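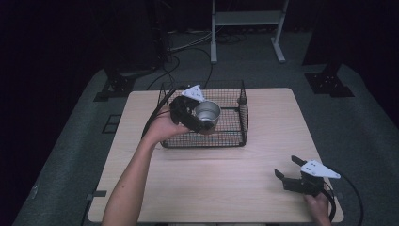
Chapter 12
Storage and Order in the Small Household

When we speak about the history of the home, we usually speak about walls, roofs and stoves. The place where people keep their things receives less attention. Yet a family spends a part of every day taking objects out and putting them back, and the form of a house depends on this habit more than many builders like to admit.

In this chapter we study how storage changed in two towns, Hostdale and Horville. Hostdale was a river town with damp cellars, and its families kept dry food high up, on open shelves near the chimney. Horville stood on a hill. There the cellar was the best room for food, and the kitchen above it stayed almost bare. The same pot could therefore hang on a nail in one town and stand under the floor in the other.

Our main source is the household survey directed by Yoshinori Ichikawa, who visited 274 homes and asked in each one the same question: where do you put a thing when you have finished with it? He did not ask what people owned. Earlier surveys had done this already, and they produced long lists – the largest has 953 entries – from which it is difficult to learn how anybody lived.

The answers fall into two groups. Some households kept objects by kind, so that all cups were together and all knives were together. Others kept them by task, and a cup for measuring flour stayed with the flour. Hiu-tung Tsao has called these "the order of the shop" and "the order of the hand." We will use her terms through the whole chapter, although, as Section 12.2 explains, most kitchens mixed both of them.

Containers have a special role in this story. A closed box protects what is inside but also hides it, and a thing which is hidden is easily bought a second time. Open baskets let in air and dust equally. The Wada family, whose account book we read in Section 12.1, changed from boxes to baskets and back again within one generation, and wrote down their reasons each time.

Before you continue, draw a simple plan of the kitchen you know best. Mark on it where the cups are kept, and keep the plan for the exercises at the end of the chapter.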